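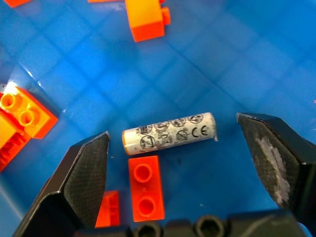 Cylindre blanc, marquage « CE » lisible vers l'extrémité droite.

Le registre de Hoditz comportait 617 lignes. Oriana Ocampo en avait rapproché 507 de l'inventaire lorsque la lampe du couloir s'éteignit, à dix-huit heures, conformément au règlement.

Elle poursuivit à la lampe de bureau. La ligne suivante portait un numéro, une unité de mesure (la pièce) et, dans la colonne du déposant, son propre nom. La date d'entrée se limitait au mois de mai. L'écriture était celle de Joyce Mabula, mutée à Mahawong avant l'ouverture du dépôt.

Oriana vérifia la procédure. Un objet sans déposant connu devait être reclassé ; le cas d'un déposant ignorant son dépôt n'était pas prévu.
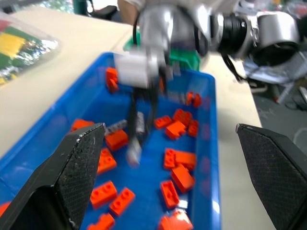 Bac bleu et briques LEGO orange.

Elle appela Mahawong. Joyce décrocha à la deuxième sonnerie.

« Ligne 508, dit Oriana.

– Tu l'as ouverte ?

– Non.

– Alors l'écart est nul. Signe. »

Oriana relut la colonne, corrigea l'accord d'un participe et reboucha son stylo. La case de signature resta vide jusqu'au matin.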